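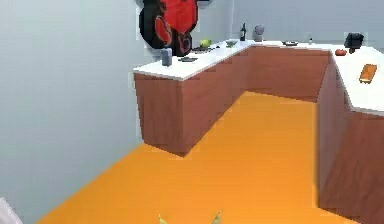
1/21/20

I finally got the sails off the boat and up to the loft in Raltport. They should have gone in the fall, but the main was still bent on when the first hard frost came and I left it under the cover longer than I meant to.

Wenche Kvam looked them over on the floor while I waited. The jib is fine apart from some stitching along the leech. The main is another matter. It was built in 2 weights of cloth and the lighter panels up top have gone soft, so she can patch it for this season or build a new one. I asked for a price on both. The patch is $54 a panel, and a new main with three reef points comes to $2211. I went with the patch.

The rest of the winter list is mostly paint and rope. The centerboard pin weeps a little on port tack, and I want to drop the board and look at the bushing before I paint anything. Orlando Bedoya had the same trouble with his Dremik — same builder, a few hulls earlier — and he fixed it with a thicker washer and a lot of bedding compound. He has offered to help me turn the hull over in March, when it's warm enough in the shed for epoxy to cure overnight.

I also need a new halyard. The old one has worn flat where it runs over the sheave, and I'd like to go up a size if the block will take it.

Still undecided about the bottom color. It has been dark green since I bought her, and there is most of a can left on the shelf.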